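House rules for the PC cell, third rewrite

March 2025

OK so the rules page on the Serkel wiki is finally replaced. Took two evenings and most of a lunch. I promised a few people I'd put the reasoning somewhere they can read it without a login, so this is the somewhere. Quick and messy, I have a bus at six.

Background for those who weren't around. We had a nice long document, 18 pages, written before the arm ever touched a computer part. Lots of stuff about fencing and e-stops and who signs what. All fine. Almost zero about the parts themselves. Then in September we started on the Stavdale tasks (memory, processors, power plugs) and every operator made up their own habits. Some good, some awful. Dimas Ngau kept a paper list taped inside a cupboard door and it was better than the official document, so a lot of what follows is stolen from him.

The people safety part hasn't changed. Read it. It's still section one and you still sign it. I'm only going through the new bits.

Power. The case gets unplugged at the wall before the arm is enabled. Not switched off at the back, unplugged, and the plug goes on the bench where everyone can see it. Then hold the power button for a few seconds. Old habit, cheap habit. Same thing before a person puts a hand in.

Static. Wrist strap for humans, obviously. For the arm: check the tool is grounded at the start of every session and write the reading in the log. People forget the arm is touching the same parts they are. Syahrul Setiawan wanted this monthly, I wanted it daily, we fought about it and session start won. A session is short. The meter lives in the drawer. Put it back in the drawer.

Cables. This one got the most edits. A motherboard on a bench is easy. A motherboard in a case has power leads and fan wires and front panel wires all over, and the planner doesn't know about any of them unless you tell it. So before anything moves, you look at where the linkages will sweep, not only where the tips are going. The tips are skinny and everyone watches them. The body behind them is wide, and that is what snags.

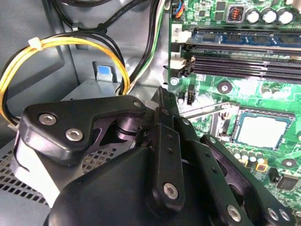 Rule as written: no loose cable inside the sweep of the whole hand, plus a finger's width. If you can't tie it back, you pick a different approach angle. If there's no different angle, the task gets moved to the fixture and you write down why. Zip ties are allowed, twist ties are not, they shed and the bits of wire end up on the board.

Speed inside a case is the slow preset. Always. I don't care that you've run it 100 times. The wiki now has the preset by name so there's no arguing about what "slow" means, and if you need to change it you change it for everybody, in the config, with a note.

Approach and retreat along the same line. In straight, out straight. No clever shortcuts across the board on the way out – that's how we lost a capacitor last fall. One capacitor, one board, one very long email thread.

Processors next. Edges only. Nothing touches the contacts, not a pad, not a glove, not the bench. If a CPU is put down it goes in a holder or in its tray, never on the mat "for a second". Pads get inspected before every CPU run and wiped with the lint free stuff. If a rib is torn you swap the pad, you don't turn it around and hope.

Also holders. Slots and pockets get looked into before the run, with a light. Fluff and plastic crumbs collect in there and a chip that sits a hair high will be picked a hair crooked. I know it's boring. The old document had a line about "keeping the work area clean" which everybody read as sweep the floor. The new one says look in the pockets.

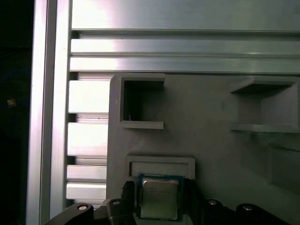
Grip force has its own table now. Cilham style parts (the light ones), memory, CPUs, connectors. Each with a top value, and the software clamps to it, so you can't fat-finger it anymore. Previously you could type any number you liked, which, yikes. If a part slips at the top value, stop and look at the pads. Do not raise the number. There was some grumbling on that one but it stays.

Drops. If a part falls, it's out. Even if it looks perfect. It goes in the red bin with the part number and the time, and Dimas checks them in a batch. We had a processor going around with a bent corner for I don't know how long and it poisoned a whole week of results, every failed seat got blamed on the controller. So. Red bin.

Fixture before real hardware. This was kind of understood before and now it's written down. Any new motion gets run on the mock board first until it goes clean, no stops, no nudges by hand. Then one supervised go on a scrap board. Then the real one. The mock board gets the same slow approach and the same force limits as the real thing, since otherwise what are you even practicing. Arain (our logger, for the new folks) now asks you which of the three it is and won't start until you pick. Somebody will hate this. Sorry.

Connectors are the bit I'm least happy with. Our rule says align, touch, pause, push. The pause is there so the force reading settles and so the human watching can say no. Fine for the big plugs. On the small ones the reading is noisy and people get impatient. I've left it as a full pause for all sizes for now, Syahrul has a better idea involving a wiggle and I've asked him to write it up properly before anybody trys it. 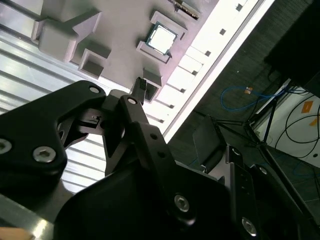

Small black power connector at its housing on the mock board, processor sitting in the socket frame.

Floor. Network leads and power leads off the walking path, stands with their legs tucked where no one has to step over them. When you move a stand you redo the calibration check, every time, even if you "put it back exactly". You didn't.

Logging. Log the stops. The old log has 2,103 entries and hardly any say why a run was stopped, only that it was. There's a free text box. Use words. "Cable near left link, didn't like it" is a great entry. I'd take a hundred of those over a green check mark.

And anyone can stop a run. New person, visitor, whoever. No explaining needed until after the arm is parked. That was on Dimas's cupboard list as item 2, underlined, and it's now in bold on the wiki.

Things I didn't get to: batteries, anything with thermal paste on it, what to do with the lid screws (they keep vanishing), and whether cases should be clamped or just sit on the rubber mat. I lean clamped. If you have opinions leave them on the wiki page and not in my inbox please, I lose stuff in there.

Next pass once people have complained enough. Gotta run, bus.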